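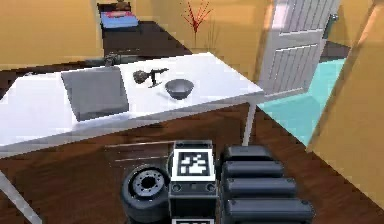 Reading time: 4 min

Section 4. Running the view-choice trials

By now you should have Tenda installed and the Wako apartment loading without errors. This is the section where the method starts to do something, and it's a lot of fun to watch. The robot gets a list of objects to find on a table, picks the spot it wants to look from, moves there and tries again. You will run it against the fixed-view baseline on the same set of starting poses, and then compare the two.

The starting poses ship with the scene. There are 417 of them, all in the room with the white table. Please don't edit the pose file, even to drop a pose that looks silly. Some of the silly ones are where the method earns its keep!

4.1 Before you start

Check that the arm is folded at load. In the folded pose the links lie beside the body column, and the marker on top of the column can be seen from the overhead view. If the arm comes up stretched out, the robot description is from release 1 and you need release 2.

Close any other Tenda session on the same machine. Two sessions will share a random seed file and both sets of results will be spoiled.

4.2 Load the scene and check the views

1. Start Tenda and open the Wako apartment.
2. Set the lighting to "day, strong". The tabletop should come out nearly pure white. This is on purpose: pale objects on a bright top are hard for the detector, and we want them to be hard.
3. Open the overhead view and find the marker on the body column. The marker reader should lock on to it and show a green outline in the log window.
4. Turn the base through a full circle with the test command and save one view per stop.
5. Look through the saved views by eye before going on.

Note: Step 5 sounds dull, but do it once and you'll get a real feel for what the planner is up against. A good many views have hardly any table in them.

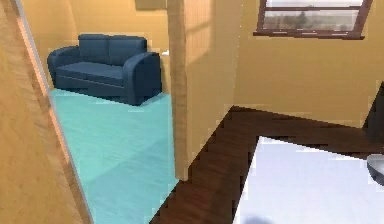 Render: Svatopluk Vrabec, Tonach group

A view like this scores low in our method. Much of it goes to the doorway, the teal floor of the next room and the navy loveseat, with only a corner of the white surface down at the lower right. The fixed-view baseline has to live with whatever it gets. Ours takes the low score as a reason to turn, and watching it do that for the first time made my week.

The score is made of two parts. One is how much of the table the planner expects to see, and the other is how unsure the detector still is about each thing it has found so far. A view that shows plenty of table but nothing new will lose to a narrower view of a spot where the detector keeps changing its mind.

4.3 Run the trials

1. Start Husix and wait for the line "planner ready".
2. Load the pose file.
3. Choose "fixed view" and press Run. Leave the machine alone until the run ends.
4. Reset the scene. Use the full reset - the quick reset keeps the old object positions.
5. Choose "view choice" and press Run.
6. Save both logs in the same folder, under the names Husix offers.

Each trial is stopped at 300 seconds of simulated time. A trial that hits the limit counts as a miss, however close it got.

Caution: Do not drag the camera in the main window during a run. The drag is passed to the robot's own view in this release, and the trial will finish normally with wrong numbers in it.

Caution: If you change the order of the two runs, write it in the log. The scores shouldn't depend on it, but we'd like to know if they do.

4.4 Watching the arm

You can run the whole set without graphics, and most people will. For a first go, please keep the side camera open for a few trials. The markers on the sensor head make it easy to follow how the head is turned, and the objects on the table tell you right away what the planner is trying to get a better look at.

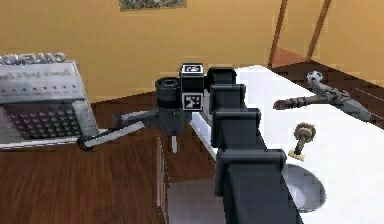 Side camera: arm and sensor head by the table.

Long, low objects are the interesting case. The gray figurine lies on its side across the far part of the tabletop, and from a bad angle the detector likes to split a shape like that into separate finds. The small brown object closer to the front is upright on a flat base and tends to be much easier. The bowl is in between. With the lowest link partly in front of it, as it is from this camera, you get a good idea of why the score also needs a term for the robot's own body.

To switch that term on or off:

1. Open the planner settings in Husix.
2. Find "self cover" under Scoring.
3. Set it to on (the default) or off.
4. Restart the planner. The setting is only read at start.

Note: With self cover off, expect the arm to settle in places where it blocks its own view. It's worth trying on a few poses, so you know the pattern when you meet it in a log.

4.5 Comparing the logs

Put both logs through the compare tool and open the page it writes. Look first at the trials where the two methods disagree. Click a trial to replay it from the side camera or the robot's own view.

If the compare tool says the pose lists don't match, go back to 4.3, step 2.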